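Marble-Patterned and Inlaid Tabletops: Frequently Asked Questions

2,555 shares
26 comments

These answers apply to the Skurik line of large tables, including the Văduva with inlaid strips, and to most comparable tabletops from other makers. They were compiled by Finn Hagedorn from the workshop's service notes and checked by Ekua Kpodo, who handles refinishing at the Plerport shop. Last revised in September.

How do I tell whether my top is natural stone or a printed or cast surface?

Look at the underside near an edge. Natural stone shows the same mineral structure all the way through, and the veins on the face usually continue down the edge. A printed or glazed surface has a thin patterned layer over a plain body. Cast tops have veins that run into the material for some depth and then fade. If the underside is covered by a backing board, look at the inside of a cable hole or a leg fitting. Do not use the vinegar test. It leaves a dull spot on calcite marble that has to be polished out, and it tells you nothing about a sealed surface.

What can I clean it with every day?

Warm water, a few drops of dish soap with a neutral pH, and a soft cloth. Wipe, rinse the cloth, wipe again with plain water, then dry. Skipping the drying step is the usual source of the gray film that customers report as wear. The film is mineral residue from tap water and comes off with a second wipe using distilled water.

Skevau stone soap is also suitable. Dilute it as the label says. A stronger mix leaves a tacky layer that collects dust.

What should never be used?

On natural marble: vinegar, lemon, descaler, bathroom cleaner, and anything marked for lime removal. On any of the tops: scouring powder, melamine sponges, steel wool, and oven cleaner. Alcohol is acceptable on glazed surfaces in small amounts but can soften some of the resins used in cast tops. Test it first in a spot under an overhang.

There is a ring where a glass stood. Is it a stain or an etch?

Wet the spot. A stain is darker than the area next to it, and it keeps its color under water. An etch is a change in the surface finish, so it is mostly visible at a low angle and tends to disappear while wet. Stains can be drawn out with a poultice. Etches need repolishing.

For a poultice, mix baking soda and water to a thick paste, spread it over the mark, cover it with plastic wrap, and tape the edges. Leave it overnight. Remove the wrap in the morning and let the paste dry completely before lifting it off with a plastic scraper. Repeat if the mark has become lighter but is still there.

Can I polish out an etch myself?

A small one on a honed top, yes. Use wet 400 grit paper on a flat block, with light pressure, and extend the sanded area past the mark so there is no visible border. On a polished top, 400 grit will remove the shine and you will then need the full sequence of finer pads to bring it back. Most owners are better off leaving that to a shop. Glazed and printed tops must not be sanded at all.

How are the dark inlaid strips fitted?

On the Văduva, each strip sits in a routed channel 2 mm deep and is bonded with a two-part adhesive. The strip is then ground flush with the surrounding surface. A fingernail drawn across the joint should pass without catching. If it catches on one side only, the strip has lifted or the adhesive has shrunk. Stop using wet cleaning on that part of the table until it has been repaired, as water in the channel makes the lifting worse.

The surface is a different shade on each side of a strip. Is that a defect?

No. Inlaid tops are often assembled from more than one section, and the sections may be cut from different parts of the slab or from different material. A grayer section next to a whiter one is normal. It becomes a defect only if the two sections are not level. Check with a steel ruler held on edge across the joint.

Do I need to protect the top from things left standing on it?

In most cases a soft layer is enough. Felt pads work for anything with hard feet. Textile or rubber mats are fine for daily use, with two precautions: lift them regularly so that trapped moisture can evaporate, and check new mats for color transfer. Leave a damp white cloth between the mat and the table for a few hours. If the cloth picks up color, so will unsealed stone. Printed mats in reds and oranges are the most frequent offenders in our service records.

Wooden boards should stand on feet. A board lying flat holds water underneath it, and oiled wood will leave a dark patch on natural marble.

What about plastic boxes and small containers?

Smooth molded plastic does no harm by itself. The damage comes from grit caught under it. Pick containers up to move them - do not slide them - and wipe the underside now and then.

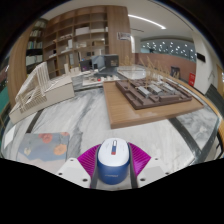 Containers that hold liquids, wipes, or tablets for washing machines need more care. Leave these on a tray. Concentrated detergent etches natural marble within minutes, and a small leak under a flat base is easy to miss until the container is picked up.

Can paper be left on the table?

Dry paper, yes. Damp paper can stick to a sealer that has not fully cured, and receipts and glossy flyers can transfer ink. Keep paper off the surface for the first week after sealing.

Is it safe to display a heavy or delicate object on the top?

Spread the load over the legs or the center frame and away from any unsupported overhang. For architectural models and similar pieces with a rigid base, put thin cork under the base and cut it slightly smaller than the outline so it does not show. Avoid adhesive putty. It contains oil, and the oil migrates into stone.

How often should natural stone be resealed?

Test it instead of following a calendar. Put a spoonful of water on the surface and wait ten minutes. If the stone darkens under the water, reseal. Tables used for meals usually need it once a year. Glazed and cast tops do not take a sealer, and applying one leaves streaks.

The vein near the middle feels rough. Is it a crack?

Usually it is an open vein that was filled at the factory, and the filler has worn down. A crack continues to the edge or the underside. A worn filler line stops within the surface. The shop can refill a vein in place, with no need to remove the top. Send a close photo with a coin beside the area for scale, and state the model and the finish if you know them.

Where do I send questions that are not answered on this page?

Write to the Plerport shop through the contact form. Include the order number, or the number stamped on the steel frame under the top.

400 people found this page helpful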